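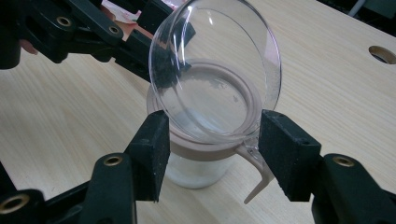
3 min read

Horasum Family Story Set
Recorder, question cards and birthday ledger

Updated August 28, 2025

My grandmother could tell you what every house on her street had for Sunday lunch in the year she got married, and almost none of it was ever written down. I still think about that when I pack one of these sets. The Horasum is what I wish we'd had on her kitchen table – a small recorder, a big deck of questions, and a book with a page for everyone in the family who ever had a birthday.

It started as a deck of cards that Amancay Troncoso made for her own father, who claimed he had nothing to say and then talked through two sets of batteries. Her cards are still the heart of it! There are 383 of them now, and they ask about small things. What did your mother call you when she was cross? Who taught you to drive, and in what car? What was on the wall above your bed? Big questions tend to get short answers, so there's no card that says "Tell me about your childhood."

What comes in the set

The Horasum recorder, with one large button to start and the same button to stop
383 question cards in a tin, sorted by age (under ten, school years, first job, and so on)
The birthday ledger, cloth cover, sewn binding
A pencil, a spare set of batteries and a cable for moving recordings to a computer
Printed guide, eight pages, large type

The recorder

It holds 600 hours of speech, which should see you through even the uncle who starts every story with the weather. A red light comes on when it's recording and stays on. There's no app, no account and no screen to squint at. Recordings are saved as ordinary sound files named by date, so you can copy them, send them to your cousins, or put them on whatever you'll be using ten years from now.

The microphone is good across a table and fair across a room. With a TV going, it's poor. Turn the TV off, but leave the clock ticking and the dog where he is (I love hearing those things on old recordings).

The ledger

Nele De Bruijn designed the ledger, and she fought hard for the layout. Each person gets a spread: full name, the name people really used, birthday, where they were born, and a lot of blank space. Birthdays of people who have died go in exactly like everyone else's, under the month, so in April you see your nephew and your great-aunt side by side. I open mine on my dad's day every year and add a line or two. Some years it's one sentence about a hat.

The paper takes pencil and ballpoint very well. Fountain pens are hit and miss – wet nibs show through a little. Photo corners hold fine, but glue will make the pages wavy.

Size and weight

The whole set weighs 924 grams in its box and fits on a bookshelf. The recorder by itself goes in a coat pocket.

Covers and refills

The ledger comes in Dierckx blue or Akivska green. The green is a bit darker than people expect. Extra ledger pages are sold in packs of 90, and they lace in at the back. The cards and the recorder can be ordered separately too.

Sets are packed by hand at Dunar. If you'd like a name stamped on the ledger cover, put it in the order notes, spelled just the way you want it, accents and all.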